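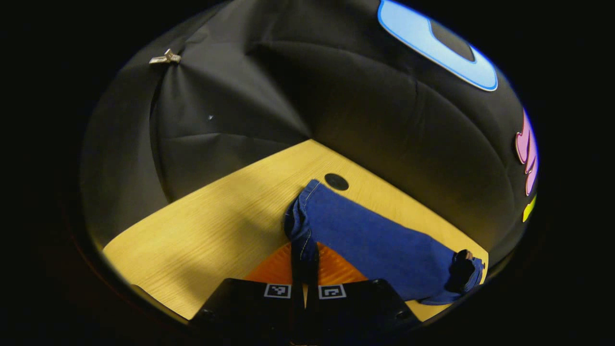

Moved the node off the old provider on Tuesday and the Enero balance finally reconciles. Notes below, mostly so I can find them again in May.

The wallet held 845 ENR before the move, split over two addresses. Flalletti, the exchange I use for the fiat side, showed a different total because it counts staking rewards when they are announced. The node counts them when they mature, 145 blocks later. I had been treating the gap as a fee and booking it that way, so three months of entries in the spreadsheet were wrong. They are fixed now.

Sync from a snapshot took about 10 hours. The Jasten client defaults to full verification even when you give it a trusted snapshot, and the flag to turn that off is in the release notes but missing from the help output. I left verification on. Disk use was lower than on the old machine, mainly from pruning.

On price I have little to say. Enero dropped 5 percent over the weekend along with most of the smaller coins and got part of it back by Monday night. Volume on Flalletti was thin enough that a single sell order could have done it. I did not trade.

I also looked at Sarantis again as a place to keep the second address. The multisig setup is cleaner than it used to be, but the recovery file is still tied to the version of the software that wrote it, and older files need a converter. I would want to test a full restore on a spare machine first - with a small amount, and with the network cable out for the key import. Until then both addresses stay on the hardware wallet.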